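Rot-weiße Trikots: zusammen waschen oder trennen?

Ich habe die Trikots unserer Thekenmannschaft geerbt, samt Waschdienst. Rot und Weiß im selben Kleidungsstück – wer denkt sich so etwas aus? 14 Stück warten noch im Flur, die ersten liegen schon im Korb. Bei 40 Grad waschen oder lieber kälter? Rosa hatten wir schon, im Januar.
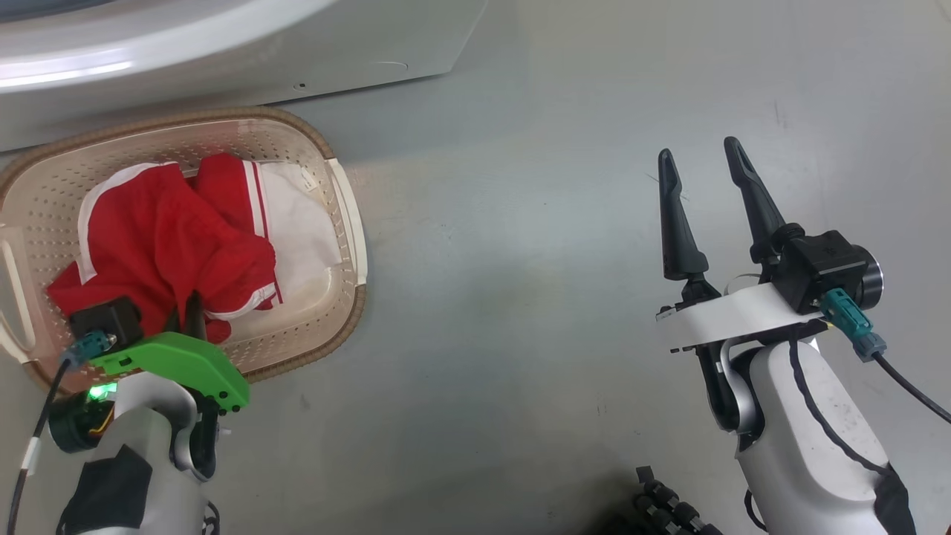
Antworten

brendari
Kalt, also 20 Grad, und gleich nach dem Ende aufhängen. Nasser Stoff, der auf nassem Stoff liegt, färbt am liebsten ab. Auf links drehen, Farbfangtuch dazu, kein Weichspüler. Und vorher ins Etikett schauen, das hängt bei dir ja gut sichtbar heraus.

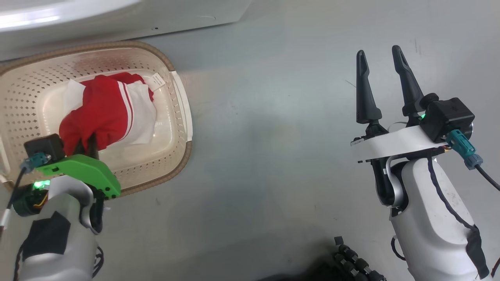 Rot mit weißen Streifen, darunter Weiß: der Korb mit der Wäsche

trismont_ost
Einfach waschen. Meine sind auch rosa, man gewöhnt sich dran.

cheetham
20 Grad stimmt, aber stopf die Trommel nicht voll. Ich mache das seit 10 Jahren für eine Handballtruppe und lasse immer ordentlich Luft. Den Gummiring an der Tür vorher auswischen, sonst verteilt sich der Schmodder vom letzten Mal auf das Weiß. Grasflecken mit Gallseife vorbehandeln – danach hilft nur noch Beten. 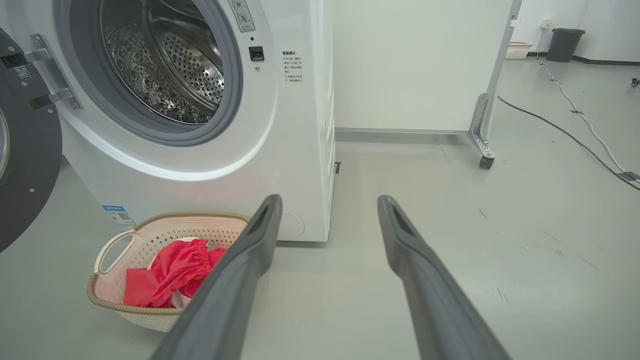

Offene Tür, Gummidichtung und Trommel, der Korb steht davor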